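Subject: Re: [fuelmoisture] Station readings against cut samples, Endetti blocks
From: Vija Ķēniņš
Date: January 16, 2019

> The Pumar station gives a dead fuel moisture figure every hour and
> we have been using it to decide whether the Endetti blocks are fit
> to burn. On the last two visits the litter under the old heather was
> much wetter than the figure suggested, and the fire would not carry
> out of the grass. On the visit before those it went the other way
> and the edge ran harder than we wanted.
>
> Questions to the list. Is the sensor stick at fault, or the way we
> read it? Does anyone still cut and dry samples by hand, and if so
> how many per block? We have also been offered a Bouvier probe and
> would like to hear from people who have used one in moss.
>
> Station is some 1000 m from the nearest block, open ground, same
> side of the valley. Last service was in June.

Replying to the list as the same question has come up from Greltetti off-list.

I don't think the stick is faulty. A stick on a post measures a stick on a post. It sits in moving air with rain and sun reaching it from all sides, and it dries from all sides too. Litter under a closed heather canopy gets the rain late, by drip, and loses it slowly into still air, with damp moss underneath topping it up. The two will agree after a long settled spell and at few other times. In winter, with a low sun and a north-facing bank, they may not agree at all between one wet front and the next.

The grass is a separate matter. Dead standing grass follows the air within an hour or two and can be well below what the stick shows by early afternoon. I suspect your visit where the edge ran hard was a grass visit, in effect, with the stick still catching up from the morning. If you have the hourly humidity for that day it would be worth looking at the hours from late morning onward and ignoring the fuel moisture column.

So you have one number standing in for three or four fuels which dry at different speeds. I would keep the number but stop using it as a yes or no.

We do still cut by hand. What follows is how we do it at Greltetti, and I have put in what I would change for your ground.
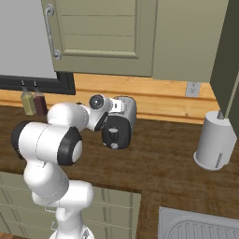

Kitchen counter with robot arm and toaster, computer render.

1. Where to cut

Take samples from the block you intend to burn. I know the track by the station is easier. If the block has both a sunny and a shaded face, treat these as two blocks for sampling even if you light them as one. Keep at least a few paces in from any track or old burn edge, where the canopy is broken and the litter gets more air.

Do not choose the spots by eye on the day. We mark them with short canes in the autumn and go back to the same patches. People drift towards dry-looking patches when they want to burn and towards wet-looking ones when they want to go home, and I include myself in that.

Four samples per fuel per block is our normal number. Fewer than that and one odd tin moves the mean too far. More is better, but in practice a larger number gets cut in a hurry and the tins are badly closed.

2. What to cut

Keep the fuels apart. We use the following set:

- dead standing grass, cut above the wet base
- fine dead heather, still attached, thinner than a matchstick
- live heather tips, this year's growth only
- top litter, lifted by hand, with nothing from the moss layer
- moss, upper part, squeezed by nobody before it goes in the tin

The live tips matter more in late winter than many people expect. After hard frost with dry wind the shoots can lose water which the roots cannot replace from frozen ground, and a stand that looks green will burn like a brown one. No station figure will tell you about this.

Shake off surface water only if you also intend to wait for it to dry before lighting. Otherwise leave it on, as it is part of what the fire has to boil off. Write down which you did. A large share of the disagreement between your figures and ours over the years could be down to this one point and I can't tell from the sheets.

3. Tins and weighing

Use metal tins with lids that seal, numbered on both the tin and the lid. Tape round the join. Weigh with the tape off, at both weighings, or with it on at both. Plastic bags are acceptable for an hour or so if kept cool, but they sweat, and the water left on the inside of the bag belongs to the sample.

Weigh the empty tins again at the start of each season. Ours had gained a little from old tape glue, and tin 302 had been given the wrong lid for most of a winter before it was noticed. That one tin explains two of the strange litter values in the table I sent round last year. Please strike them out.

Fill the tin loosely. A packed tin of moss dries very slowly in the middle and will be called dry too early.
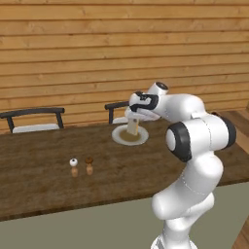 4. Drying

A fan oven with a proper thermometer inside is good enough. The dial on the door is not a thermometer. Set it a little above the boiling point of water for dead fuels and leave overnight. For live tips we go lower and longer, as the oils come off at the higher setting and are then counted as water. Whichever you use, use it every time and say so in the sheet.

Lids off and placed under their own tins. Put lids back on as soon as the tins come out, let them cool closed, then weigh. A dry sample left open on a bench takes up water from the room quickly enough to see it on the scale.

To check that a batch is done, put two tins back for another hour and weigh again. If the weight has moved by more than the scale's own error, put the lot back.

Moisture is water lost divided by dry weight, as a percentage. Dry weight, not wet weight. Your sheet for compartment 1401 has a column headed "MC" which by my arithmetic is on wet weight, while the station figure is on dry weight. At low moisture the gap is small. In wet moss it is very large, and the wet-weight figure can never pass one hundred however sodden the sample is. Some of your disagreement with the station will go away once that column is redone.

5. Using the result on the day

The obvious objection is that oven results arrive the day after you wanted them. This is true, and it is why we do not use them for the decision directly. We use them to learn how far each fuel stands from the station figure in a given type of weather, and then on the day we read the station and apply the offset.

In practice we sort the days by hand into groups: settled dry, drying after rain, frost with wind, and mild damp. For each group and each fuel there is a mean offset and a spread. Where the spread is narrow we trust it. Where it is wide, mainly litter in drying weather, we don't, and we do a test burn in a corner with a wet line behind it before lighting the rest.

It takes two seasons of sampling before the groups mean anything. You could start with ours, with the caution that Greltetti is higher and stonier than Endetti and drains faster. I would expect your litter to lag behind the station for longer than ours.

The test burn stays whatever the numbers say. If the fire will not carry in the corner, or carries with flames longer than you planned for, that result stands above anything from the station or the oven.

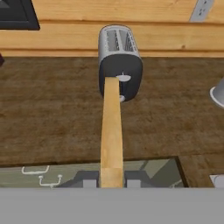
6. The Bouvier probe

We had one on loan for part of a season. In fine dead heather it was no use, as the pins need something solid to press into. In litter it gave steady readings which followed the oven fairly well once we had made our own curve, and poorly with the curve in the box. In moss it read full scale nearly every time – the moss was holding free water and the pins were bridged. I would not buy one for moss.

Where it did earn its place was in finding uneven ground. Ten minutes' walking with the probe shows the wet hollows in a block before you decide where the canes go. If the loan costs you nothing, take it for that.

Batteries matter. Readings dropped in the cold well before the low battery light came on. Carry a spare set in an inside pocket, and check it against the test block before and after each visit.

7. The station itself

Two things to look at when somebody is next up there. First, the age of the stick. They weather and go grey, the surface cracks, and an old one takes up rain faster than a new one. Ours is changed every year, with both left running side by side for a fortnight so the step in the record is known. You say yours was serviced in June but not whether the stick was changed.

Second, the height of the grass round the post. If it has grown up into the air beneath the stick the readings will be damper in the mornings. Cut it to the height stated in the manual and keep it there.

I would not move the station. The distance to the blocks is less of a problem than the difference in shelter, and if you move it you lose the record you have.

If the Pumar people will send me the hourly file as text, with the original times and no summer time correction, I can run it against your cut samples and post the offsets here. Please include the visits where nothing was lit. Those are usually missing from the sheets and they are half of the evidence.

The blank recording sheet is in the list archive under the old name. Use the version with the column for surface water.

Vija Ķēniņš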